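Kuster library branch shuts for floor work, holds move to Sevari

The Kuster branch library closes its doors at 5 p.m. tomorrow and stays closed into July while crews pull up the reading room floor. Holds, returns and the summer sign-up all shift to the Sevari branch on the other side of the rail line. Same hours as usual over there, plus an extra hour in the evening.

The floor has been a sore point for a while. Soft spots near the periodicals, a patch by the front desk that got covered with a mat and then with a bigger mat. An inspection this spring found water damage under the boards, worse than expected along the north wall. The town picked Brirnum, a local contractor, to do the job. Work covers the reading room and the hallway to the restrooms. The children's room gets done too if the boards there turn out bad once they're opened up.

No books are being thrown out, the library says, despite a post going around to that effect. Most of the shelves go into storage in the basement of the old Ulia school. A small part of the collection, mainly new fiction and large print, goes to Sevari so people can still browse it. Anything in storage can be requested but it'll take longer, figure 2 extra days. 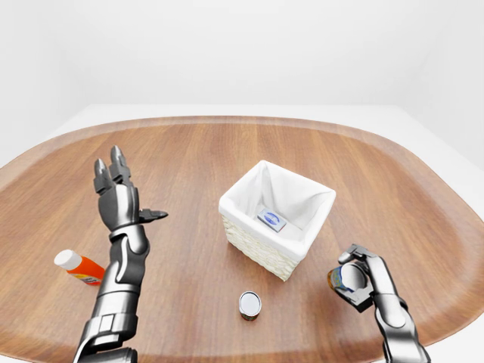

Patrons with holds waiting at Kuster as of this morning, 483 of them according to the branch, don't need to do anything. The items travel over in the van and a new pickup notice goes out by email or text. If you got your notice before the closing and haven't been in, the pickup window is being extended to 10 days.

Late fees on Kuster items are off for the whole closure. The book drop out front will be locked, so please dont leave bags on the steps. Returns go to Sevari or to the slot at town hall.

Meeting rooms are the harder part. Kuster had 11 groups on the regular calendar, from the quilters to the tax help table, and Sevari has one room. It's small. Evening slots there are mostly gone already. Tax help moves to town hall, the quilters are still looking. Groups that want a spot should call the Sevari desk, not Kuster, the Kuster phone gets forwarded but there's been trouble with it.

Parking at Sevari is tight in the afternoons when the school across the street lets out. Overflow is allowed in the church lot except during services. The Ulia bus stops a block away and runs every half hour.

Public computers: four at Sevari, one-hour limit for now. Printing is still 10 cents a page, black and white only untill the color printer gets moved over.

A reopening date hasn't been set. Updates will be posted on the branch door and on the library's web page.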